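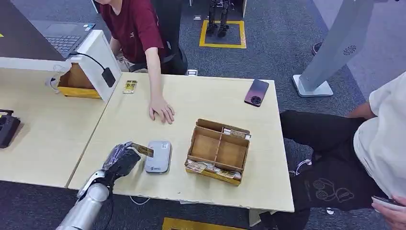
# Lundstead Bench Sorting Kit

A parts set for people who already have an arm and a hand running and want a repeatable pick-and-place job to put in front of them. The robotic hand is holding one of the flat packets here, with the divided cardboard box to its right and packets along both long sides of it. The arm, hand and table are not part of the kit.

The Sorting Kit grew out of a shared workshop build. Members wanted a task that fit on an ordinary table, used light items, and could be reset by hand between runs. Flat packets are a good test of a multi-finger hand. They are thin, they slide, and two of them like to stick together. A hand that copes with blocks and bottles will often miss a packet the first few times.

## What you get

- 1 divided organizer, corrugated cardboard, ships flat
- 33 flat printed packets, mixed designs
- 3 spare crosswise dividers
- 1 roll of yellow floor tape
- 1 printed setup sheet
- Download code for the Zurkstead task files

Price: $469 with the task files, including updates for as long as the kit is on sale. Replacement packets and organizers are sold separately.

## What you need to supply

- A robot arm with a multi-finger hand, already calibrated
- A flat table that does not rock
- A computer that can run your arm's control software
- A camera with a clear view of the tabletop

The task files are plain text waypoints and settings, with a converter for Bendus controllers. If you use something else you can read the waypoints in directly, but you will have to write the joint mapping yourself. We don't supply mappings for homemade arms.

## Setting up

1. Fold the organizer along the scored lines and push the long partition in first. The crosswise dividers slot over it.
2. Put the organizer on the side of the table your arm reaches most easily. Leave clear space between it and the hand's rest position.
3. Load packets along the two long sides and leave the middle compartments empty for the first runs.
4. Lay a single packet on the open tabletop and teach the pick point.
5. Run at the slow setting until you get six clean picks in a row, then move up one step.
6. Mark the working area on the floor with the tape.

Keep hands off the table while the arm is moving, and keep your stop switch where you can reach it without leaning across. The task files set a low speed by default, but your controller's own limits come first.

## Picking up thin packets

Most failed picks come from the approach height. If the fingertips come in too high they close on air – too low and they press the packet flat and stall. Start high and come down a millimeter at a time. A packet lying at an angle in the organizer is easier to grip than one flat on the table, so teach the organizer picks first if your hand is new.

Smooth fingertips may need some grip. The De Luca silicone finger sleeves fit most hands with round fingertips and can be ordered with the kit. They add thickness, so teach the pick points again after fitting them.

## Packet wear

Packets get creased. Once a corner has folded over, the packet sits differently and your results will drift. Swap it out. In a workshop where several people use the same kit, keep the creased ones in a separate bag for rough testing.

## Questions we get

**Can I use my own packets?**
Yes. Anything light and flat that fits the compartments will work. Change the thickness value at the top of the task file.

**Does it work with a two-finger gripper?**
The organizer does. The grasp settings are written for a hand with separate fingers, so you would only use the waypoints.

**Can I have just the task files?**
No, they come with the kit only.

**Is there a plastic organizer?**
Not at present. Cardboard gives way when the hand runs into it, and it is cheap to replace.

## Shipping and returns

Kits ship within three working days. Unused kits can be returned for a refund if the download code has not been redeemed. Orders placed in December may take longer.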